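July, half past nine at night

Second day of the pad comparison at the Grakness kitchen. Yesterday was the Cilex pads, today the blue rubber ones from Pumari. Same cutlery, same table, one gripper in each hand, and the target is still 100 clean pick-and-place runs per pad type before I write anything up for Probert.

Started at ten past ten because the left tool would not pair with the logger. Swapped the cable, then the port, and it was the port. After that it ran without trouble until lunch. The fork is easy with either pad. Chopsticks are where the difference shows. The Cilex pads let a thin stick roll as the fingers close, and I lost plenty that way yesterday. The Pumari ones give a little and the stick stays put, though they also drag on the tablecloth if I come in too low.

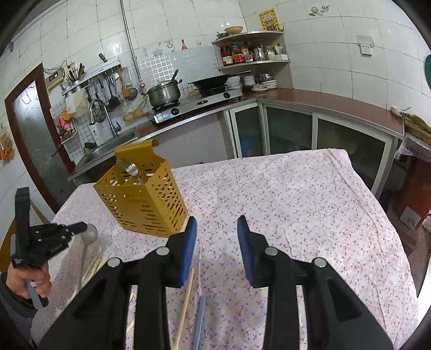 Blue pads, chopsticks and fork, yellow cutlery holder.

The grey plastic stick was worse than the wooden ones. It slips sideways unless both pads meet it square. I tried closing slower and that helped, but slower closing makes the whole run longer and the timings no longer match yesterday's. Will have to redo part of the Cilex set at the same speed – annoying, but better now than after the report.

Finger camera set back to 2000 for exposure time after lunch, as the footage was too bright at 866 and no good for judging contact. No, checked the notes, it is the other way round. 866 is the good one. Have written it on tape and stuck it to the laptop.

Right wrist sore by four. Stopped at 2 short of the target and will finish those tomorrow before the speed reruns.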